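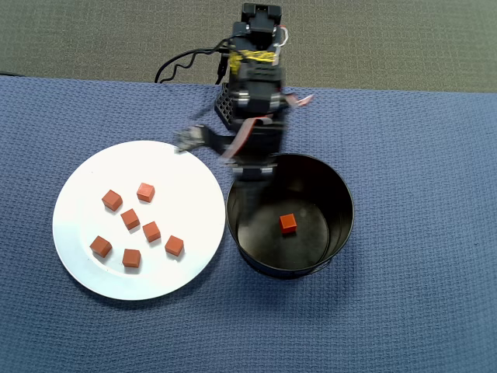
Ticket: Chapter files showing wrong word count and losing italics after export
Product: Skundex (desktop version)
Status: Closed
Priority: Normal
Opened by: author account, Jesham Writers' Workshop licence

Original report

I am writing a novel in Skundex and have reached the point of sending it out. The Oltmanns first novel prize wants the opening chapters as a single document in standard manuscript format, with a word count on the title page. When I export chapters one to eight, two things go wrong.

First, the word count on the title page is 2,312 words higher than the count in the project window. I have checked this several times and the gap is always the same.

Second, the italics in chapter 3 disappear. That chapter contains a long letter from the narrator's aunt, all of it in italics, and in the exported file it comes out as plain text. Italics in the other chapters are fine.

I have restarted the program and the computer. I have also exported to a different folder. No change.

The prize closes at the end of November.

Reply from support

Thank you for the report. Please let us know the following:

Which export template are you using?
Do you have any notes, synopses or cut scenes stored inside the chapter folders?
Was chapter 3 written in Skundex or brought in from another program?

Please also make a copy of the project before changing anything. Use File, then Save a Copy, and keep the copy somewhere other than the main project folder.

Reply from author

Template is "Manuscript, UK, double spaced".

There are notes in most of the folders. I keep character notes and old openings next to the chapter they belong to. They are all marked "Do not include" and they do not appear in the exported pages. I have read through the whole export to make sure.

Chapter 3 was written in Prodeo two years ago, when the book was still a short story. I imported it. The rest was written in Skundex.

Copy made.

Reply from support

The word count is a known fault in this template. The count on the title page is taken from everything in the selected folders, including items marked "Do not include". The pages themselves are put together correctly, so your chapters are not affected.

To check that this is the cause, select only the notes in those folders while holding Ctrl and look at the total at the foot of the window. It should match the difference you are seeing.

To correct it:

1. Open Export and choose the template.
2. Click Edit Copy. The built-in templates cannot be changed directly.
3. Go to Title Page and find the word count field.
4. Change the source from "Selection" to "Exported text".
5. Save the template under a new name and export again.

On the italics, imported Prodeo files often carry their italics as a named style. The UK manuscript template strips all named styles and keeps only formatting applied directly. Click anywhere in the aunt's letter and tell us what the style box says.

Reply from author

The notes add up to 2,312, so that is the cause. I followed the steps and the title page now agrees with the project window.

The style box says "Letter Text". I never set that up, or I have forgotten doing it.

I tried selecting the letter and pressing Ctrl+I. That took the italics off on screen. Pressing it again put them back, but they still vanish on export.

Reply from support

Pressing Ctrl+I twice only switches the style's own italics off and on, so the text still depends on the style. Please use the converter:

1. Open chapter 3 and select the whole chapter.
2. Choose Format, then Styles, then Convert to Direct Formatting.
3. Tick "Keep italics" and "Keep bold". Leave the font and spacing boxes empty.
4. Click Convert. The style box should now read "None".
5. Export again.

If you have single italic words inside the letter that should stand out by being upright, check those by eye afterwards. The converter sometimes joins them to the text on either side.

Reply from author

Done. The letter is now in italics in the export. Two upright words had been turned italic, both of them ship names, and I have put those right by hand.

One more question. The prize rules allow 200 words for the synopsis and mine comes out at 203 in Skundex but 200 in Prodeo. Which should I believe?

Reply from support

Skundex counts words joined by a long dash as two words. Prodeo counts them as one. If you have three such pairs, that explains the difference. The prize rules should say which count they use. If they do not, cutting three words would bring you within the limit in both programs.

Reply from author

There were three. I have taken out "by then" and one "very". It reads the same without them.

The entry was uploaded at 9.40 this evening and the confirmation email has come through. You can close this.

Support note

Closed at author's request. Title page count fault added to the existing report for the UK manuscript template. No fix date yet. Help page on imported styles to be updated with the point about Ctrl+I.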